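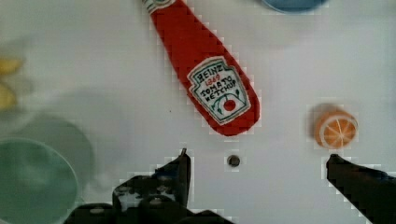 Attachment 1 – wrist view, Cotari cell, ketchup bottle and orange slice between picks

Ticket 826
Site: Prerkomard, toy returns and repack
Equipment: Cotari sorting cell, table 5
Opened by: Eulalia Villalba, repack lead
Priority: normal
Status: open, waiting on parts

Problem as reported
Play food sets come back from customers mixed up. The cell picks the loose pieces off the white table and puts them in the order trays, and one of us checks the tray and closes the box. Since the software update the cell picks hard pieces fine but drops or skips the soft ones. The red ketchup bottle is the worst. It gets gripped near the wide end, comes up a little and slides out. After three tries the cell stops and calls for a person.

On the morning shift we had almost 30 calls. Before the update a normal shift was 7. Each call means the packer leaves the bench, opens the gate, moves the piece by hand, closes the gate and presses resume. The person on table 5 is also covering table 4 now, so both lines wait.

Log

Wednesday, 6:40 am – E. Villalba
Wiped the fingertips and the table. Restarted the cell. Same result on the bottle. Orange slice picked on the second try.

Wednesday, 7:15 am – Support desk
Please send a wrist view with the arm stopped over the table, and tell us which grip profile is loaded. It is on the second settings page, under Tooling.

Wednesday, 7:50 am – E. Villalba
View attached. Profile says "Rigid small". I did not change it and neither did the night shift. We used to be on "Mixed".

Wednesday, 8:30 am – Support desk
Thanks. The update put the profile back to the default. Two things to do:
Set the profile to Mixed and save it to the cell, not only to the session.
Run the bottle ten times with the label facing up, then ten times with it facing down.
In the attachment the bottle is lying at an angle with the neck pointing away from the fingers. Please keep it close to that position for the test so we can compare.

Wednesday, 10:05 am – E. Villalba
Done. Label up, eight good out of ten. Label down, nine good. Much better than this morning. The misses were all on the wide end. If I turn the bottle so the fingers close on the neck it holds, but we can't be turning every bottle for it.

There is also a small dark hole in the tabletop, in line with the bottle. Is the cell reading that as a piece? It went down to bare table twice during the test.

Wednesday, 11:20 am – Support desk
Possible. We can mask that spot from here. Mask sent, please restart once when the line is free. For the wide end we want to try the softer finger pads. A set is going out from our Eden warehouse.

Wednesday, 1:45 pm – E. Villalba
Restarted at lunch. No more trips to bare table so far. Calls are down to four since the restart.

I want one more item on this ticket. The shift target was raised when the cells came in, on the basis that one packer can look after two tables. That works when the cell calls now and then. It does not work on a day like today, and the boxes per person report shows my people as slow when they were at the gate. Can the time spent on calls be shown separately?

Wednesday, 2:30 pm – Support desk
The cell records every stop and resume with a time, so yes. The report template belongs to your operations office. Forwarded to Ásgeirsdóttir there with the stop log for today. We also asked that updates be held until a shift change and that the packers get a printed note of what changed.

Wednesday, 3:10 pm – Ásgeirsdóttir, operations
Received. Today's figures for tables 4 and 5 will be left out of the individual report. I will add a column for call time but it needs to be tested first. Until then please write long stops on the bench sheet as before.

Wednesday, 3:25 pm – E. Villalba
OK. Sheets are back on the benches. Night shift has been told to check for Mixed on the settings page before they start, and to leave table 4 with its own packer until the pads are on.

Open items
Softer finger pads – in transit
Repeat of the bottle test with new pads, same position
Call time column – operations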